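**Two-arm sorter in a shared shop: right arm lands short after the cable warms up**

**Yvette Gosselin**

Two arms sorting small parts into bins on a wood table. Left arm repeats fine. Right arm starts drifting toward the base after 24 minutes or so of running. 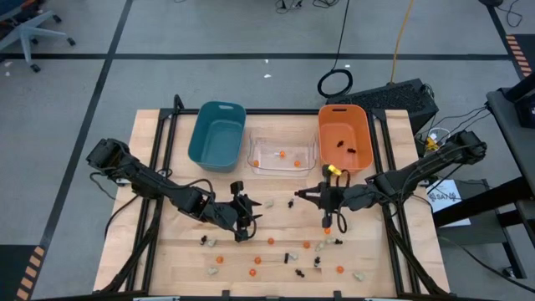 Homing again clears it for a while. Supply is 29 V at the driver. Loose coupler, or lost steps?

**Oana Crăciun**

Lost steps would jump -- not creep. Check the coupler set screw first.

**Pleka70**

Mine was the cable. Replaced it, fine now.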